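Sorting Small Parts at the Table: Plates and Pots

Small loose pieces such as blocks, counters and game cubes are easiest to sort from a flat, light-colored surface. A plain white plate works well. Colored pieces show up clearly against it, and a piece that rolls or tips stays within reach.

Setting up

Wipe the tabletop and dry it. Put the plate down first, a hand's width in from the front edge. Leave clear table on both sides for anything that has to be set aside.
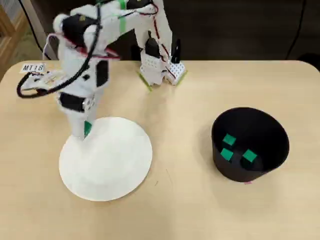
Use one plate per color or size. Do not stack pieces on the plate. A single layer with gaps between the pieces allows each one to be gripped by its sides. For cubes, 16 to a dinner-size plate is a practical limit; at 31 the gaps close up and neighbors get knocked.

Choosing the container

The container goes behind the plate, in line with it. A wide mouth matters more than depth. A round pot that narrows toward the base collects pieces in the middle and tips out cleanly. A dark pot next to a white plate also makes it plain which is the source and which is the destination.

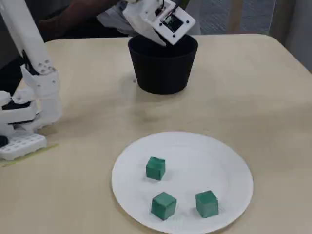
Lower each piece into the opening before letting go. Pieces dropped from height bounce off the rim. If the pot has drainage holes smaller than the pieces, leave them open so dust falls through. Otherwise line the base with a circle of felt.

Storage

Empty the pot into a lidded tub when it is half full. A 300 ml tub suits one color. Label the lid and the side. Paper plates can be reused until the rim softens.

Filed under: Workshop and Table, tip 367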